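Dirnari adds metal-floored bin to its Grutska storage range

March 27, 2020 — Dirnari has extended its Grutska range of open-topped storage bins with a rectangular model for bar-shaped blocks and similar solid parts. The bin is supplied in two lengths, 1000 mm and 2000 mm, under order code 1256.

The side walls slope towards the floor, and the rear panel stands tall above the inner wall. The floor is bare metal and is left uncoated. Scuffing of the inner wall and scratching of the floor are normal in daily use and do not affect the rated load. Red and green blocks of different lengths can be kept loose in the same bin.
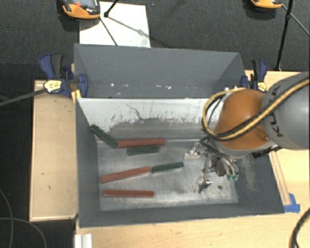
Availability

Orders are taken through Revotar from today. Deliveries of the longer model start in August. Replacement floors — part number 106 — can be ordered separately.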